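3. What sellers say: provenance talk in television resale listings

3.1 The material

The listings discussed in this section were collected from two sites. Limel is a general resale platform where a coat from a canceled drama sits between a used stroller and a box of assorted phone chargers. Ditmont is an auction house with an online room, a printed catalog, and a fondness for the word "important." We searched both for goods described as having come from the production of a television series, and kept everything that named a series, a season or a performer. Listings for mass-market merchandise were dropped, as were the many lots in which "as seen on TV" turned out to refer to a commercial for drain cleaner.

Collection closed on 14 April 2024. The set holds 474 listings. Of these, 200 make a claim that the item appeared on camera, and the rest claim some lesser contact with fame: it was made for the show, bought for the show, kept in the wardrobe truck, or owned by a person who had once been employed near the wardrobe truck. We call the first group "screen claims" and the second "proximity claims." The distinction is ours. Sellers move between the two with great ease, sometimes inside one sentence.

A large share of the material relates to Skeltness, a coastal crime serial that ran long enough to wear out several leading detectives and, going by the listings, an improbable quantity of knitwear. Skeltness was made by Manurung Pictures, which held a sale of its own when the series ended. The sale matters to the argument. Goods from it carried a numbered tag and a letter on company paper, and so there is a known route by which a Skeltness sweater might honestly arrive in a stranger's closet. There are also a number of less known routes, and the sellers who took them tend to write longer listings.

3.2 Coding

Each listing was read by two coders working apart. They marked the kind of claim, the evidence offered for it, and the way the seller accounted for having the item at all. Disagreements were settled by talking, which took longer than planned and in one case outlived a lunch. The hardest category to apply was "evidence offered," for the reason that sellers and coders do not share a view of what evidence is. A letter from the producer was easy. A screenshot was fairly easy. "You can tell by the quality" was put down as no evidence after a short debate. "My cousin would not lie about this" was at first put down as testimony and later moved.

We did not try to establish whether any item was genuine. This was partly modesty and partly budget. It also follows from the question, which is how sellers make a used object sound as if it has had a career. A fake may be described very well and a real one very badly. Some of the most persuasive writing in the set concerns a scarf that, in the seller's own screenshot, is plainly a different color.

3.3 The borrowed verb

The most common way of explaining possession is to leave the explaining to the verb. Items are "acquired," "obtained," "sourced," "rescued" and "rehomed." They are hardly ever bought, and they are never taken. "Rescued" is used mostly for clothing and furniture and implies a dumpster, though few sellers go so far as to name one. "Rehomed" is used in the manner of animal shelters and leaves the reader feeling that a blazer has been through something.

The passive voice does a good deal of lifting too. A pair of boots "was gifted following the wrap." A lamp "was let go." In a small group of listings the item acts under its own power: a handbag "made its way to me," a raincoat "found its way out of storage." We have no quarrel with the grammar. We only observe that a raincoat leaving a locked storage unit by itself is the sort of event a studio's insurer would like to hear more about.

Listings tied to the Manurung sale read quite differently. They are short. They give the tag number, mention the letter, state the size, and stop. One reads, in full, "Detective's gray cardigan, tag and letter, two moth holes, smoke-free home." The seller had paperwork and evidently felt no need for literature. Across the set, the longer the account of how an item was come by, the less often any document is mentioned. We would not press this too hard, as some people simply like to write, and one seller with perfectly good papers still devoted a long paragraph to her divorce.

3.4 Stains, tears and other credentials

Damage lowers the price of ordinary used clothing. In television resale it is regularly offered as proof. Makeup on a collar, a name inked inside a waistband, a hem let down in the wrong thread, a hole cut in the back for a microphone wire: all of these appear as reasons to pay more. A name in a waistband is at least a name. Makeup on a collar proves that somebody wore makeup, and this does not narrow things down much.

Ditmont's catalog notes handle damage with more polish. Here it becomes "production wear," a phrase that can cover anything from a loose button to what looks very much like a coffee accident. The catalog also grades its own certainty, using terms such as "attributed to," "by repute" and "of the type used in." Bidders are told how to read these terms in a glossary at the back. Comments left by buyers after the March auction suggest that the glossary is not a favorite part of the catalog. Several had taken "of the type used in" to mean "used in," and one had taken it to mean "used in, and by the lead."

Limel sellers have no glossary and make their own arrangements. "Probably screen worn" is frequent. "Screen worn I think" is less so. A single listing offers a dress as "definitely possibly" from the second season of Skeltness, and both coders, working apart, wrote the word "sure" in the margin.

3.5 Blaming the office

A further group of listings anticipates the question of theft and answers it before it is asked. These sellers announce that the item is "100 percent legit," that "production knew," or that "everyone took something." The last is presented as a custom of the trade, like cake on the final day. It may well be one. Former crew members who commented on fan forums describe a loose understanding that small things go home in bags and large things do not, with a good deal of private judgment about where small ends. A mug is small. A coat is small if worn out of the building. A rack of coats is widely agreed to be a matter for the police.

Buyers appear to share this scale. In the public questions under Limel listings, nobody challenged a seller over a key ring or a fake newspaper, while designer clothing drew questions at once, often from people who seemed to know the retail price to the dollar. The same reader who will shrug at an absent mug becomes, in front of an evening gown, a fairly capable detective. It would be generous to put this down to ethics alone, as most of the questions ended with a lower offer.

3.6 Objects with nothing to say for themselves

Costumes come with help. They can be matched to a still, they have labels and seams, and somebody somewhere has a strong opinion about them. Household goods are worse off. A kitchen set is filled with things chosen so that no viewer will look at them, and this success on screen becomes a handicap at resale. A spoon that did its job well left no impression at all. Of everything we read, the listings for kitchenware lean hardest on the seller's word, and sellers seem to know it. They call utensils "iconic" at a higher rate than gowns.

The difficulty is one of kind as well as of evidence. Figure 3 shows goods of the plain sort at issue, the sort to which a claim has to be attached from outside. 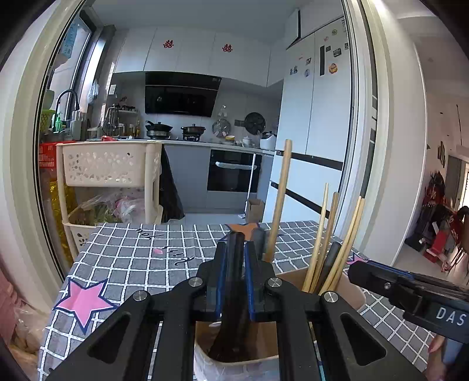
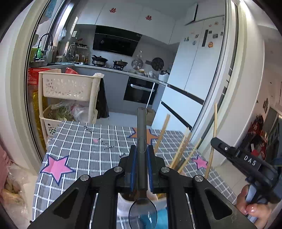
Figure 3. Everyday kitchenware. First: utensils standing in a cardboard box, with a long dark brown stick held among them. Second: a spoon with a dark grey handle and translucent bowl, held upright; wooden chopsticks in a holder behind.

Sellers of such goods fall back on one of two methods. The first is the group lot, in which a ladle of no distinction is sold alongside a prop that can be identified and is expected to pick up some glamour by contact. Ditmont does this openly, under the heading "and others." The second is the story. The seller recalls that a certain actor stirred something with it, complained about it, or dropped it between takes. These anecdotes are hard to check and pleasant to read, and buyers' comments show that they are often enjoyed without being believed. One buyer of a Skeltness whisk wrote that he did not care whether it was real, it was a good whisk.

We coded his remark as "other." Remarks of this type are taken up again in the section on buyers, where there turned out to be enough of them to need a category of their own.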